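Packing Operative, Small Electrical Goods (fixed term)

Employer: Nustia
Site: Tindall packing room
Contract: fixed term to the end of September
Hours: 38 per week, day shift
Reports to: Teodora Matić, packing room lead
Closing date: 14 May 2019
Shared 30 times

Nustia packs computer accessories and small power supplies for mail order. Goods arrive at Tindall in bulk, unpacked or in transit cartons, and leave in single retail boxes with the printed instructions enclosed. We are recruiting packing operatives for the bench stage of this work, between goods-in and the sealing line. Applications are invited from people with or without previous packing experience.

The work

The standard order size is 1000 boxes of one product. An order is broken into batches and each batch is packed to a written sequence, which is kept at the bench in a plastic wallet. The operative takes one item at a time, checks it against the sequence, prepares its cable, places it in the box and passes the box on with the lid open. Lids are closed at the next stage, after a second person has looked inside.

Products change from one order to the next. At present the room handles corded mice, USB cables, power cords, mains adapters with a fixed lead, and a small number of table lamps. The lamps are packed by two people and are not part of this post for the first month.

Corded mice make up the largest share of the spring work. The mouse and its cable are dealt with as one item, and most of the time spent on it goes on the cable. Leads from bulk cartons have often taken a set and need to be drawn out straight before they can be coiled. The plug is looked at for bent or crushed metal, and the body for scratches on the top surface. 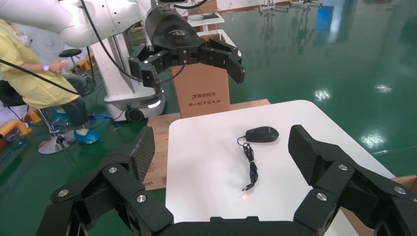 Teodora Matić would like applicants to know that cable preparation is slower than it sounds, and that she would sooner see a new starter finish half a batch with sound coils than a full one that has to be opened again. In her view it takes two weeks for most people to coil a thin lead without looking at their hands, and thicker leads come later. Speed is not recorded in that period.

Cables are coiled over the fingers in even turns and secured with a twist tie where the sequence calls for one. A coil must not be pulled tight at the point where the lead enters the plug or the body of the product. Leads supplied already coiled are left as supplied unless the sequence says otherwise. A lead with a nick, a flattened section or a sticky patch goes in the reject tray with a slip stating the batch and the fault.

Boxes and instruction sheets

Boxes for the current range are brown card with a hinged lid. They are delivered flat, erected at the start of the shift and stacked to one side of the bench. The instruction sheet goes in first, printed side up, flat on the base. For the Moleck range there are two versions of the sheet and they look alike at arm's length. The version code is in small type, and operatives need to be able to read it comfortably, with glasses if required.

The box stays at the far side of the table while the cable is prepared in front of it. Items are not coiled inside the box.

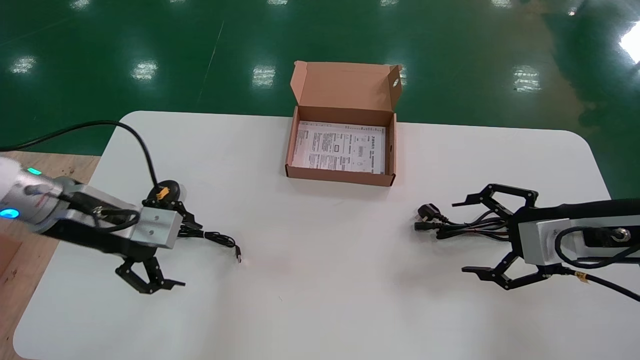 Open box with the instruction sheet inside; black USB cable on the table.

A box is complete when the sheet, the item and any separate plug or lead named in the sequence are inside and no part stands above the rim. The sheet should still lie flat beneath them. If it has creased or ridden up the side, the contents come out and a fresh sheet is used. Creased sheets are put in the paper sack under the bench and counted at the end of the order by the lead, so please do not take them home or use them for notes.

Adapters

Adapters are heavier than the other goods and will move if the box is tipped. The lead is coiled first and laid on the sheet, with the adapter settled against it. Pins should not bear on the printed side of the paper. Where the product has a detachable plug, this is placed in the near corner of the box and is the last thing to go in. 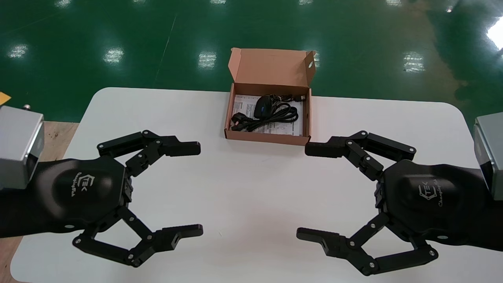 Complete boxes go forward in the order in which they were packed. If a fault is found at the second check, the whole run since the last good box is brought back to the bench, and this is only practicable if the sequence has been kept. Operatives do not mix boxes from two benches on one trolley, even when the product is the same.

At the end of an order the bench is cleared. Leftover items, unused sheets and flat boxes are returned to goods-in with the order card, and the table is wiped down with the solution provided. The next order is not brought to the bench until the card has been signed.

What we are looking for

Essential:
- able to work accurately from written instructions in English
- good use of both hands for fine, repeated work
- able to read small print at normal working distance
- able to stand for most of the shift (a perching stool is available)
- willing to stop and report a fault part way through a batch

Desirable:
- previous work in packing, assembly, kitting or returns
- familiarity with common connector types
- experience of second-person checking

The post does not involve driving, electrical testing or repair. Faulty goods are set aside and are not opened by the operative. Lifting is limited to part-filled cartons; full ones are moved by goods-in staff with a pallet truck.

Training

Training is given at the bench over the first two weeks. The first three days cover boxes, sheets and USB cables. Mice follow, and then adapters. Power cords are left until the end of training. The outer sleeve is stiff and the cord tends to spring open when released, so it has to be held together until it is inside the box or tied. Trainees practise with a set of old cords kept for the purpose before they are given stock. 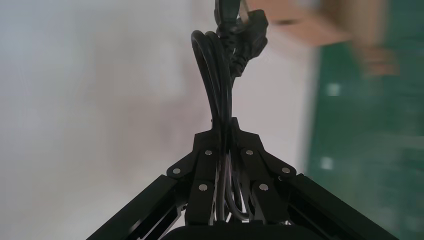
Do I need to bring my own gloves or tools?
Gloves in four sizes, twist ties and a sleeve cutter are supplied, and personal knives are not allowed in the packing room.

Can the hours be worked part time?
Two of the posts are open to job share, with each person working full days. Please state on the form if you wish to be considered on this basis.

Pay and conditions

Pay is hourly and is set out in the information sheet sent with the application form. It is the same during training as afterwards. There is no piece rate. A 30 minute lunch break is unpaid; the two shorter breaks are paid. Overtime may be offered when a large order falls due, and may be declined.

Flat, closed shoes are required. Rings and bracelets that could catch on a cable are removed before starting work, and long sleeves are worn fastened at the wrist. Lockers are provided. Hot drinks are kept to the canteen, and water in a lidded bottle may be kept on the shelf but not on the table.

Staff who complete the fixed term will be told of any permanent vacancies at Tindall and at the Anen site before these are advertised. Completion does not carry a guarantee of further work.

How to apply

Application forms are available from Paula Pană in the site office, in person or by post. Please complete all sections, including the availability table on the second page. A CV may be attached but will not be accepted in place of the form. Applicants with no work history should use section four to describe any activity in which they followed a set method with their hands, such as sewing, model making or bicycle repair.

Shortlisted applicants will be asked to attend for one hour. The visit consists of a short interview and a bench exercise in which a small number of boxes are packed from a written sequence. The exercise is not timed. Applicants may ask for the sequence in large print, and should say so on the form under "other requirements".

Forms received after the closing date will be kept for the autumn intake unless the applicant asks for them to be destroyed.

Other vacancies
Goods-in Assistant, Tindall
Second Checker, Moleck range (evening shift)
Print Store Clerk, Anen
Returns Sorter, part time

0 comments

Contact: Site office, Nustia, Tindall | © Nustia 2019 | Back to top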